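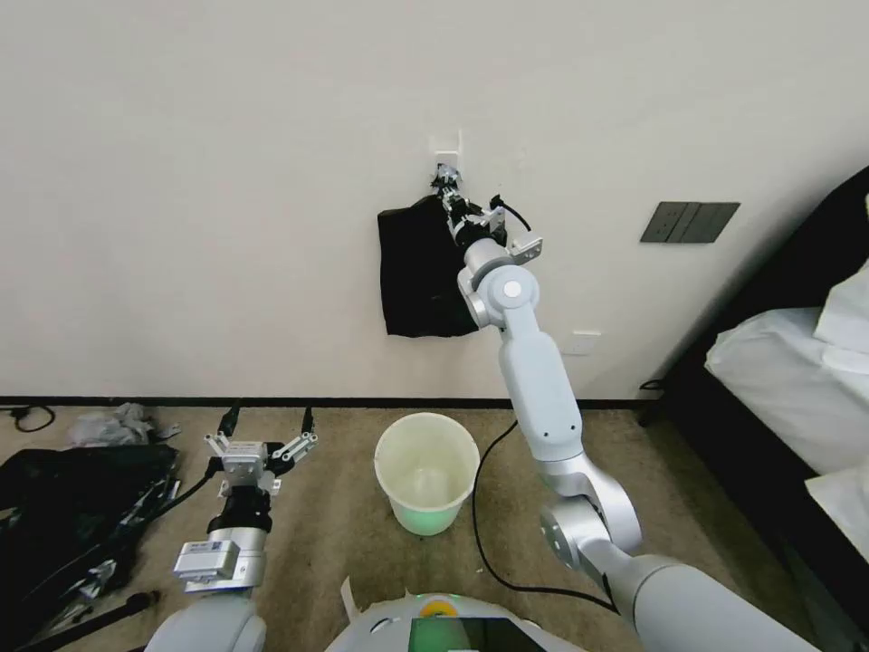 Hiwot Teshome
Have you tried recording the hook part and the bin part as separate tasks? Long demos teach the policy your pauses as well as your motions.

katene_ops
I have not. Current setup: two arms, remote control from a leader pair, one operator. The task is putting a trash bag into a small round bin, with the hook on the wall as part of the sequence. 154 demos so far, all started by hand from a reset pose. Thin plastic is the problem. The gripper width reading barely changes between holding one layer and holding nothing, so the operator works from the head view alone.

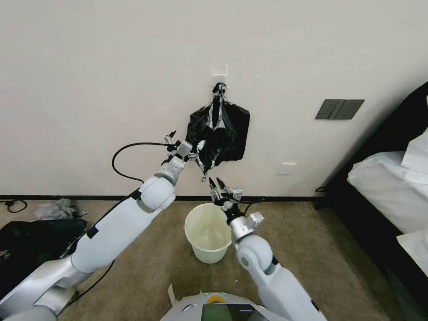 Replay on the Jastska logger shows a delay of 225 ms between leader and follower. For rigid parts I never cared. For a bag rim it means the operator overshoots, corrects, and the correction ends up in the data.

İlker Türkmen
225 is too much. Fix that before you record anything else. I would throw out the 154.

Hiwot Teshome
Disagree on throwing them out. Log the follower's joint positions next to the commands, and trim the worst overshoots. Slow demos with small corrections are useful – the policy has to learn recovery from somewhere.

İlker Türkmen
Recovery from its own errors, sure. These are errors of the link. Try guiding the arms by hand if the joints can be backdriven. No delay, and you feel the plastic pull.

katene_ops
Tried that on Monday. With my hands on both arms I block the head camera half the time, so the images are no good for training.
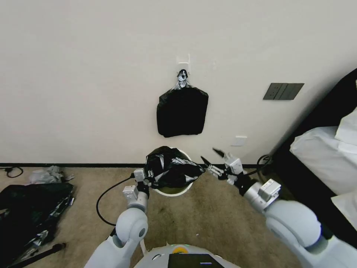

What did help was a fixed order for the rim: left gripper clamps first and stays put, right one does the spreading. Before that each operator had their own order and the policy averaged them into nothing.

trerer_2
Same here with pillowcases. We needed 700 demos with mixed styles and far fewer once everyone followed one script.

İlker Türkmen
Fine, but measure the delay again first. Wired, not wifi.

katene_ops
It is wired. Will post the new logs tonight.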